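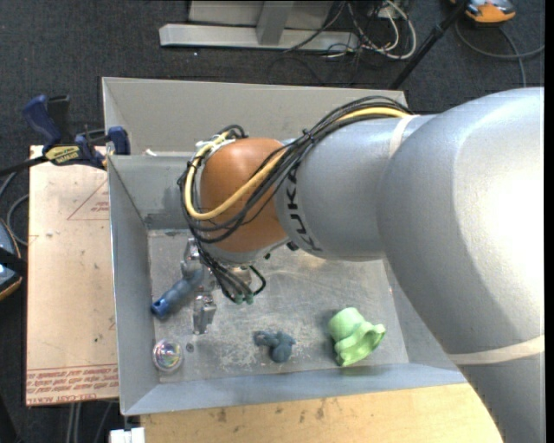 KUKA over bin A, blue handle thing between the fingers. Note cable loop round the wrist.

2021-06-26

Quiet in the lab so doing the equipment list properly. Chelsea Fothergill wants it in one piece before she talks to purchasing, and the version on the shared drive is three people's wishes stacked on top of each other. Starting over from what we actualy use.

Cell 1 (bin picking)

Arm stays. No money for an arm this cycle and no reason to want one. Everything hung off the arm is a different story.

Cable dress first. Black bundle plus the yellow one, over the wrist and back round the left side, one small tie holding it above the forearm. Fine for short reaches. I don't trust it for the deep corner poses and I've been limiting wrist rotation in software to spare it, so we lose grasps we ought to be getting. Want a proper dress pack with a swivel guide. Plisance quoted 271 for the guide only, hoses and ties extra. Ask if they'll do it as a kit.

Spare set of the small green connectors too. Cheap. Should be in a drawer already.

Gripper – two options:
a) new finger set from Gumo, 182 the pair, fits the body we have
b) whole new gripper, Dijkstra, price on request (so: a lot)

Leaning (a) this year, (b) in the plan for next. Fingers are the part that wears and the part we keep wanting in different shapes. Handles like the blue one are OK for metal fingers, the clear ball is not, and the green floppy one with the wavy opening is anyone's guess. Soft pads would help with both. Gumo does pads seperately, need the part number. Chelsea had it in an email somewhere.

Bin. Floor is scratched all over and shiny, and depth on it is bad near the front where the scuffs are. Matte insert or matte paint? Paint would come off in a month. Insert from Produdus is 141, cut to size, sloped sides not included. One for now, then decide. If we change the bin itself the clamp position changes and I have to redo the calibration, so NOT changing the bin.

Clamps: 2 more of the blue and black bar type. Current one is on the upper left edge and I'd like the back panel held as well. Buy the same make so the pads match.

Wood strip in front of the bin has stains and a soft edge. No purchase, there are offcuts in the shop.

Test objects. Small budget line please, not out of petty cash like last time. We need more clear and shiny things, more soft things, fewer boxes. The little blue-gray figure is a good size for the bottom end of the range, get others that small. Keep receipts!! Last year's were a shoebox.

Floor / cabling behind the cell

White and dark cables in a heap by the gray metal frame. Floor trunking, couple of lengths, plus labels. Should have been in the original install cost and wasn't. Facilities might pay if we call it a trip hazard. Ask before putting it on our sheet.

Not buying
- second camera mount (the old one can be drilled)
- new pendant holder
- anything with a subscription

Totals, sure ones only: guide 271, fingers 182, insert 141. Comes to 594 before shipping and before clamps, pads, objects, trunking. Chelsea thinks we can get the small stuff through as consumables, then only the three go for approval. Check what the limit is for consumables, it moved.

Timing – Plisance lead time is the long one. Order has to go in first or we are still babying the wrist in September when the next set of runs is due. Fingers can wait a few weeks. Insert whenever.

For next year's plan, so it doesn't get lost: Dijkstra gripper (get a real number, and ask about a loan unit), service visit for the arm, lighting over the bin. The glare off the elbow is bad enough that I'd put lighting above the gripper, Chelsea disagrees, leaving both in with no ranking.

To do Monday
- Plisance, kit price + lead time in writing
- measure bin floor again, my numbers are from the drawing
- Gumo pad part no.
- ask facilities re trunking
- send Chelsea the sheet, delete the old one from the drive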